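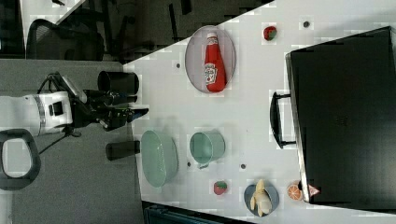 Kumsa Stoneware Mug Review: Seven Weeks of Daily Tea

Home | Kitchen | Reviews | Tea and Coffee | Contact

I drink a lot of tea and I break a lot of mugs. The last one went in April, when the handle came away in the washing-up bowl, and I replaced it with a pair of Kumsa mugs from the Plarkik shop in town. They were £13 each. I have used one or the other every day since then, at home and at work, and this is how they have held up.

Size and weight

The Kumsa holds 35 cl to the brim. With room left at the top for milk and for walking upstairs, you get a decent mugful. My old mugs were a bit smaller and I used to make a second cup by mid-morning. Now I often don't bother.

It is heavier than it looks. The base is thick and the walls thin out towards the rim. My mother found it too heavy when full and went back to her china cup. I don't notice it any more.

The handle

Three of my fingers fit through the handle. My husband has larger hands and gets two through, with the third tucked underneath, which means his knuckle touches the side of the mug. With fresh tea that is too hot for him. He now holds it by the body once it has cooled down a little.

The join at the top is smooth. On one of our two there was a small rough spot where the handle meets the base end. I rubbed it with fine wet-and-dry paper and it has been fine.

Keeping tea hot

I made tea in the Kumsa and in a thin Vodar mug at the same time, same kettle, one bag each, no milk. After 30 minutes the Kumsa was still drinkable and the Vodar was not. Warming the mug first makes a clear difference. If you pour straight into a cold Kumsa on a winter morning, the thick base takes a lot of the heat and the tea is only lukewarm by the time you have found the biscuits.

Cleaning and staining

The outside glaze is easy. The inside is pale too and shows tannin after a few days if you only rinse it. Bicarbonate of soda on a damp cloth takes it off. The dishwasher does most of the job but leaves a ring low down.

Water collects in the foot ring when the mug is upside down in the dishwasher, and you get a splash down your arm when you turn it over. A small notch in the ring would solve this. The Nodetti mugs we have at work have one.

Microwave

The label says it is safe. The handle stays cool for a minute or so. After two minutes it was hot enough that I used a tea towel.

Chips and knocks

One has been dropped on lino from worktop height and survived. The other has a tiny chip on the foot from the sink. Neither has crazed.

Would I buy it again?

Yes, at this price, but I would go to the shop and check the handles before paying. If you have weak wrists, look at something lighter. They do not stack, so allow for that if your cupboard is small.

Score: 7 out of 10

Comments (3)

Ming-te Wei
Agree about the foot ring. I lean mine at an angle on the top rack and most of the water runs off.

Arben Yordanov
Does the lid from the larger Nodetti fit it? I like a lid when I'm brewing loose leaf.

Ho-yin Huang
Arben, I tried it on Thursday. It sits on top but slides about. A saucer does the same job.

Contact us | Privacy | © Tin-yau Hsu | Back to top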